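Home | Features | Neighbors | What's On | Archive | Contact

The Wednesday table: Loukia Liapis on twelve chairs, one kettle and a club that refuses to close

14 shares | 4 comments

By Buppha Hemmin

I had meant to spend half an hour with Loukia Liapis and I stayed until the streetlights came on, which I gather is what happens to most people who sit down with her. She had put out a plate of walnut cookies before I got my coat off, and she had already asked me whether I played checkers or chess (badly, both) before I had found my pen.

Loukia has run the games club in Pletthorpe for the better part of her adult life. It meets on Wednesday evenings above the old Ververidis bakery, up a staircase that smells of bread even now, and anyone can come. There is no fee. There is a jar by the door, and people put in what they like.

"My father taught me on a board he had drawn on the back of a calendar," she told me. "We used buttons. The big coat buttons were kings. I was probably nine before I saw a real checkers set, and I remember being disappointed, because all the pieces were the same and I didn't have a favorite." 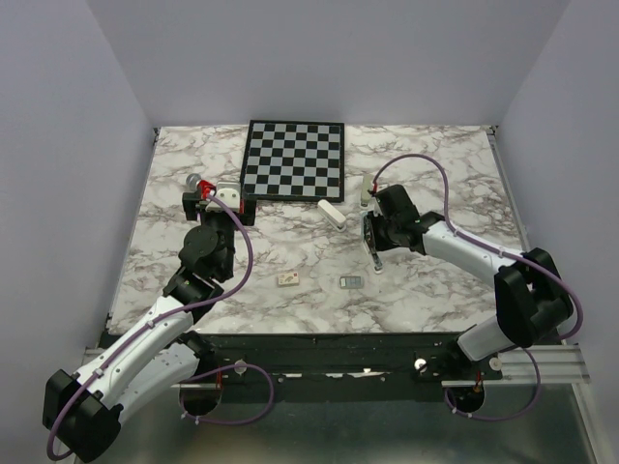
She moved to Pletthorpe in her twenties to work in the office at Borkley, the mattress factory out on the river road, and she knew not one soul. She ate her lunch in the car for most of that first winter. Then one of the women from the cutting floor knocked on the window and asked if she wanted to come in and make a fourth for cards.

"I didn't know the game," Loukia said, laughing. "I said yes and I had no idea what they were playing! I lost every hand for a week. They were so nice about it, and I thought, well, this is how you do it, then. You just sit people down across from each other and give them something to look at besides each other's faces."

That lunch table was the beginning of the club, more or less. When the factory cut its shifts and the lunch crowd scattered, she asked old Mr. Ververidis if she could borrow the upstairs room one night a week. He said she could have it until he needed it for flour. He never did need it for flour, and when his daughter took over the building she simply left things as they were.

I asked what a typical evening looks like and she had to think about it. The early crowd is mostly retired people who like a quiet game and the good chairs. The teenagers come later and louder. There's a father who brings his two girls and always says they can only stay for one game, and they have never once stayed for only one game. In November, when it gets dark so early and everybody is feeling a bit low, the room is so full that people play on the windowsills.

"I like a slow game," she said. "Checkers people get teased by chess people, you know, they think it's for children. I've had chess people come up those stairs and get beaten in ten minutes by a lady with her knitting in her lap. It does them good."

The club has a name, Lekia, and I had wondered for years what it meant. It doesn't mean anything. Loukia's niece misspelled her name on the first poster, and the posters were already printed, so that was that. Some of the newer members think it's Greek for something and she hasn't always corrected them.

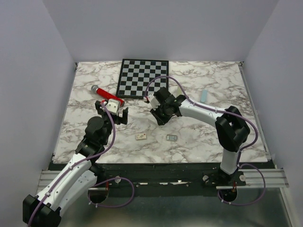 We got to talking about money, which she doesn't enjoy. Last spring the roof over the back half of the room began to leak, and the repair bill came to $2,319, a figure she can recite the way other people recite their phone numbers. The jar had $400 in it. She thought that might be the end, and she told me she went home that night and cried a little in the kitchen and then got cross with herself for crying.

"So I wrote a letter," she said. "By hand, and my neighbor made the copies. I didn't ask for anything much. I said the roof was leaking and we would be meeting at my house until it was fixed, and please bring a chair. And they came, all of them, with chairs! I had people playing in my bathroom. There were two gentlemen in there with a board across the laundry hamper, and they didn't want to leave when it was time."

The money came in over the summer, in envelopes mostly, some of them with no name on. The roof was done by the time school started again.

She is teaching less these days and playing more. Her eyes get tired under the lamps, so she likes a board with good strong squares, and she has handed the beginners' corner over to one of the teenagers, who is stricter than she ever was about taking moves back. Loukia lets people take moves back. She always has. I told her that sounded like cheating and she gave me a very kind look and moved the cookies closer.

Then she got out a board and we played 4 games. I lost the first three and she let me take back a move in the last one, and I lost that too. I'm going back next week, and I've been told to bring a chair.

Lekia meets Wednesdays from 6 p.m., upstairs at the old Ververidis bakery, Pletthorpe. Use the side door.

Share this story | 4 comments | Back to Features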